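Notes for the Lallstead library talk – mending and keeping clothes longer
(20 minutes, then tea. Don't rush the start like last time!)

Hello everyone, thanks for coming out in this heat. Thank Maeve Foley for the room and for finding the extra chairs.

Start with the wardrobe count. Last winter I pulled out every piece of clothing in our house, four people plus the dress-up box, and got to 720. I was mortified. I'd been telling people for years that we didn't own much. Pause here, let them guess their own number before I say mine.

Then the socks story (short version).

Next bit is about what wears out first. In my pile it was nearly always elbows, cuffs and the seat of the kids' trackies. The middle of a jumper can look brand new when the cuffs are in ribbons. So when you're in the op shop, go straight to the edges. Turn it inside out, right there in the aisle, I don't care who's looking. Tug the seams gently. Hold the knees up to the light.

Colour is the other thing. People think they need to match the thread perfectly and then they never start. Go one shade darker and it'll sink in. On a pale print, pick up one of the colours in the print and nobody will find your stitches, including you.

Next two slides – pale patterned fabric and dark green.
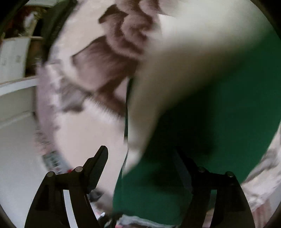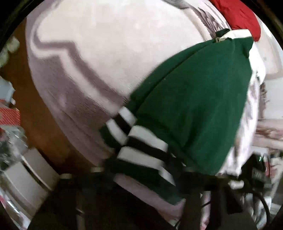
Now washing, which gets me more hate mail than anything else I write. Cold water, inside out, and half the powder you think you need. My neighbour Heriberto Ochoa used to fill the scoop to the top every load, and his towels were like cardboard. He halved it in February and hasn't looked back. Jeans I wash when they smell, full stop. Expect someone to object.

Pilling – bring out the little comb and pass it around. Get it back this time.

Cost slide: I spent $115 on mending bits over the whole year, and that includes the good scissors, which I'd have bought anyway. Piret Adomaitis will say you can do it for less and she's right, she unpicks old zips and keeps every button.

Finish with the running stitch demo. Needles are in the blue tin, spare reading glasses in my bag. If we're short of time, skip darning and tell them it's in the handout.

Questions, then tea.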